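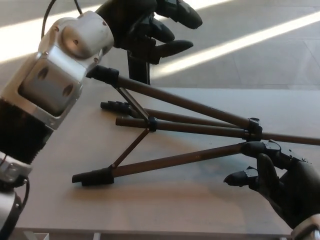 Yetunde Oyelaran told me that the first thing you learn about a sourdough starter is that it doesn't care about your plans. She was on the phone at 5 in the morning at the time, shaping loaves with the speaker on, and I could hear the slap of dough on the bench behind every other sentence.

Home Food Drink Travel Magazine Subscribe

I had called to ask about rye. I ended up driving out to Wirura in August to see it for myself, and I have been boring my family about it ever since!

The bakery there opened in 1958 and has had the same brick oven ever since, a great low-ceilinged thing that takes most of a night to come up to heat. Oyelaran bought the place with her savings and a loan from an aunt, and she kept the oven, the crooked front step and the seeded rye that people drive across two counties for. Pretty much everything else she changed. The white sandwich bread went first (there were complaints). In came a dark loaf with molasses and caraway, a potato bread so soft it has to be sliced upside down, and a flat, salty, blistered thing called an udo that sells out before the school bus goes by.

I love the udo. It's named after her grandfather, it's all crust and olive oil, and the right way to eat it is in the car with the window down.

We use cookies to remember your preferences and to see which stories you read. Accept Manage settings

The rye is the one that takes patience, though. She feeds the starter in the evening, mixes before midnight and leaves the dough for 15 hours in wooden troughs at the cool end of the building. Rye has very little stretch in it, so there's no long kneading and no windowpane test. The dough feels like wet clay. You scoop it, smooth it with a damp hand and get it into the tin before it sticks to your elbows, and then you wait for small cracks to open in the flour on top. That's when it goes in.

Bríd Mac Carthaigh grows the grain, on a long sloping farm past Coman where the wind never seems to let up. She walked me through a field of it after lunch, pulling heads off and rubbing them between her palms so I could chew the kernels. They were sweet and a bit grassy, and I had never thought of flour as having a flavor before that afternoon.

"Cut it too early and it's gummy," she said. "Cut it too late and the birds have had it."

Her rye goes to the stone mill at Mistance, gets ground coarse and comes back to the bakery in paper sacks, usually within a few days. Oyelaran opens each one and sticks her nose right in. I did the same and sneezed for ten minutes.

I brought two loaves home. Oyelaran had made me promise to leave them wrapped in a towel for a full day before cutting, and I managed it with the first one. The second got as far as the kitchen counter, where we ate half of it with cold butter and radishes, standing up.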